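Notes for the Dritlow talk, 27th January

Slide 1. Say hi, thank Zuzanna Sikora for the invite, get the clicker working before I start this time!

Okay, so I want to talk about house rules for a shared robot table. I don't mean the big safety standards (Adom Dramani has those after lunch, and he's much better at them than me). I mean the little stuff we wrote down at Komirov after 14 people had used the same arm and each of them had their own way of setting things out.

Rule one is the reset sheet. Before a run you lay the table out from the sheet, you check the fingers and the bolts on the mounts, and you put your initials next to it. Takes a minute, people grumble, do it anyway. 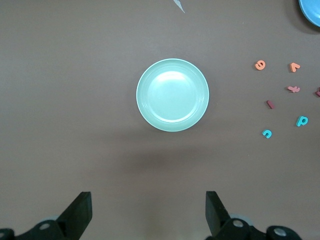 Rule two, and this is the one folks fight me on: if you touch the table mid-run, the run is over. Even a tiny nudge. Mark it "touched" and start again. We used to let those slide, and in March we had to toss 9 runs out of 50, and I was pretty grumpy about it (tell the Ryszard story here if there's time, he's okay with it).

Slide 4. Stop button. Whoever is running the arm keeps it within reach, no handing it off, no walking away for coffee.

Pause for questions. Somebody will ask about glare on shiny dishes. Our rule: lights stay the same for the whole batch, and if you change them, write it down and start a new batch.

Last slide has the link to the blank reset sheet. Take it, change it, and send me your version!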